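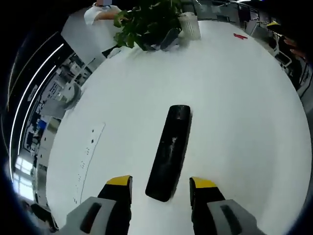 The black object, on the white table at Valtonen.

It had come back from Zomgate with a few scuffs and no note. I had been at the firm 2 years and knew what a missing note meant, so I left it lying by the plant end, where somebody senior might adopt it.

By noon it had an email thread. Facilities said it was glasses. Sales said it was a flask, and wanted it. The plant, which got watered by whoever was avoiding a call, did very well that day.

At five I picked it up and shook it. Something inside rolled over, like a man in bed who has heard the alarm.

I put it back at the same angle and went for my coat.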